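Wrist cam upside down after swapping grippers, and which fingers for shiny plastic?
Posted in Grippers & Cameras, May 2025

jimero349
I moved from parallel jaws to the hinged two-finger gripper on my Gurno arm, and now the wrist view comes in inverted. It also struggles with clear plastic - way too much glare.
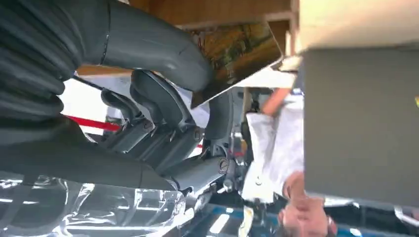 Wrist view with the new gripper, bellows sleeve at left

Do I remount the camera or fix it in software?

wong_bench
Flip it in software, then redo your hand-eye calibration. For the glare, lock the exposure and drop it 2 stops. I'd keep the hinged fingers!

grarkham
had the same thing, went back to parallel jaws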